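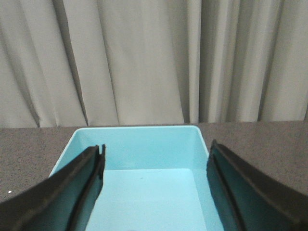 Tote station, open gripper over an empty blue bin

Forum > Warehouse and Fulfillment > Automation > Returns cell, what happened to our pack rates

toteline_k
Posted Jul 7, 2024

We run returns sorting at the Brestitz building. The cell went live in March on one of the four benches. It takes small parcels out of a blue bin and puts them on the Grurora conveyor. Rate is 232 picks an hour on boxed goods. A trained sorter does more than that for the first two hours of a shift and less by the last two.

The rate is fine. My question is about the bench next to it. The two people who used to sort now clear exceptions: torn bags, labels facing down, anything the fingers drop. Their work comes in bursts. They stand for ten minutes, then get six items at once. Has anyone changed the job grade or the rotation after putting one of these in?

mezz_level2
Re: Returns cell

We kept the grade and regretted it. Exception handling needs someone who can read the fault screen and decide whether to reset or call maintenance. That is a different job from sorting and the people doing it said so within a month. We ended up with a separate grade and a 35 minute rotation.

Also, which fingers are those? They look like hard shell with an inset pad.

toteline_k
Re: Returns cell

Two-finger, black, pad on the inner face with a groove down it. They came with the cell from Bamosell. Fine on cartons, poor on poly mailers.

offshift
Re: Returns cell

I work on one of these, so a view from the other side. The rotation helps but it isn't the main thing. Before the cell, I set my own order. Heavy items first, small stuff after break. Now the order is whatever it rejects. My bonus was tied to units and I touch far fewer units, so for two pay periods I lost money while the line total went up. Fix the bonus before you fix the grade.

mezz_level2
Re: Returns cell

Disagree on the order. If the bonus is wrong the grade is wrong too, they come out of the same job description. Do both in one go or you will be reopening it in six months.

offshift
Re: Returns cell

In theory. At our place the grade review took until the next contract. The bonus was a spreadsheet change and a supervisor could have done it that week.

keane_dock
Re: Returns cell

Keane site here, similar setup. We logged 447 stops in the first month. Most were bin empty or bin not seated, and every one of them went to the exception bench. Moving bin changes back to the feeder role took a big piece of the burst problem away. Worth splitting your stop codes before you touch the rotation. If "bin empty" and "failed grasp" share a code — ours did — the data tells you nothing about the workload.

toteline_k
Re: Returns cell

Ours share a code. I will ask for the split tomorrow. Bonus is units per head as well, so offshift's point applies. I had not checked it by person, only by line.

offshift
Re: Returns cell

Check it by person. And ask the two of them before the new rotation goes on the board.

mezz_level2
Re: Returns cell

Agreed on that part. Post the stop counts when you have a full week under the new codes.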